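Bedside tables for a small guest room - drawer or no drawer?

Ranville Home Forum > Bedrooms and Guest Rooms

plumline_pat
Posts: 236
We're redoing the guest room in January and I'm stuck on the nightstand. The old one was a wire cube thing with no drawer and every guest we've ever had ended up with their glasses on the floor. My husband wants another open one because he says drawers just turn into junk holes. I want a drawer. Room is narrow, so whatever we get has to fit in the gap by the window and not take your shin off when you get up at night. What do you all have?

gravelroad
Posts: 488
Open shelf, every time. We rented out our upstairs room for years and I can't tell you what came out of those drawers after people left. Chargers, earplugs, one retainer (yes we mailed it back). With an open shelf they see their stuff and they take it with them.

heledd_p
Posts: 109
Drawer! I don't want to look at somebody's cough drops and tissues all week, and neither do they. I also vote for rounded over square if your room is tight. I had the square Trornedo one for two winters and had a bruise on the same knee for both of them. I switched to one with a curved front and walk right past it now.

plumline_pat
Posts: 236
Heledd, does the curve eat up a lot of the top? That's my other worry. I need room for a lamp and a glass of water at the very least, and my mother-in-law travels with what I can only call a library.

heledd_p
Posts: 109
You lose a bit at the corners, sure, but I never kept anything on the corners anyway. The thing I'd check is the drawer. Some of the curved ones look generous from outside and then the box inside is tiny and square. Pull it all the way out in the store if they let you - and take a paperback with you to try.

gravelroad
Posts: 488
Or get a shelf and skip the whole problem.

tamsin_oak
Posts: 40
Gravelroad you are never going to win this one, lol. I'm with the drawer people, but my rule is one drawer and it gets emptied when the sheets get changed. Same trip, same laundry basket. The Plisis ones have decent runners by the way. The Chauke we had before stuck every time it got humid and you had to yank it, and then the lamp went over.

gravelroad
Posts: 488
See, that's an argument for my side. A shelf has never knocked over a lamp.

plumline_pat
Posts: 236
OK, I'm leaning rounded with one drawer, real wood color, no more wire. Husband is sulking but he'll live. Does anybody have a picture of a curved one in use, with normal stuff on it? The store photos only ever have a candle and a single eucalyptus branch.

heledd_p
Posts: 109
Sure, no eucalyptus I'm afraid!
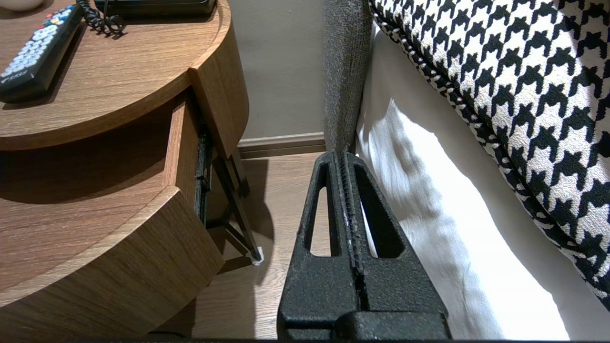 Rounded front, drawer partly open, TV remote on top.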